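Capa protetora Furkham para poltrona, tamanho grande: oito meses de uso

Comprei a capa da Furkham em março, numa daquelas noites em que a gente devia estar dormindo e está comparando tecido no celular. Minha poltrona é uma Demberg cinza-clara, grandona, de encosto arredondado, e quem tem estofado claro já sabe: ela chama café, chama caneta sem tampa, chama cachorro que acabou de voltar do quintal. Eu já tinha tentado manta (escorrega), lençol (fica feio demais) e uma capa elástica da Julville que durou até a segunda lavagem e depois virou um saco.

Aqui em casa a poltrona fica numa salinha revestida de painel cinza ripado, com uma janela larga que dá para as árvores. É meu canto de leitura, de cochilo, de falar no telefone olhando para fora — então não queria botar ali qualquer pano florido. O que me ganhou na Furkham foi vir num cinza bem parecido com o do estofado. De perto dá para notar a diferença, de longe some.

A instalação me tomou uma boa meia hora na primeira vez e bastante mau humor. São tiras que passam por baixo do assento e prendem atrás, e o manual mostra tudo num desenho minúsculo que serve para uma poltrona quadrada, coisa que a minha não é. O jeito que funcionou comigo: começar pelo encosto, puxar bem o tecido para os cantos, só depois prender as tiras e por último enfiar a sobra no vão do assento com uma colher de pau. Sim, colher de pau! Com a mão não vai até o fundo.

Quando está no lugar, fica ótima. Não repuxa, não faz aquele barulhinho de plástico quando a gente senta e aguenta bem o cachorro girando antes de deitar. O forro de baixo é emborrachado e segura mesmo.

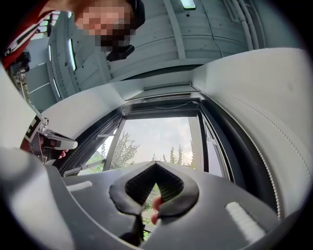

Dá para usar em poltrona com encosto curvo?
Serve, desde que você tenha paciência para ajustar. Na parte mais arredondada sobra um pouco de pano, e eu resolvi com dois alfinetes de segurança por trás, onde não aparece.

Outra coisa que me incomodou: ela cobre a costura do estofado. Uma das graças de uma poltrona clarinha é a linha de pesponto acompanhando a curva, e com a capa isso vai embora. Quando vem visita eu tiro tudo e deixo a coitada respirar um pouco.

Lavagem: água fria, ciclo delicado, secar na sombra. Já foi para a máquina várias vezes e não encolheu nem desbotou, mesmo com o sol que entra pela janela de manhã. Só o elástico de uma das tiras está começando a ceder. Mandei mensagem para a loja e responderam no dia seguinte oferecendo uma tira nova, ponto para eles. A mancha de café saiu. A de caneta azul está lá até hoje, meio roxa, do lado do braço direito.

Quanto ao preço, não é barata. Paguei 919 no modelo grande, e a da Haslam, que uma vizinha tem e eu experimentei, estava 731 na mesma semana. A da Haslam é mais macia, preciso admitir, mas o tecido é fino e puxa fio com unha de bicho. Se você não tem animal em casa, eu iria nela e guardaria a diferença. Com cachorro, fico com a Furkham e compraria de novo, de preferência numa promoção.

Minha nota é 8 de 10. Perdeu um ponto pelo manual e outro pelo elástico.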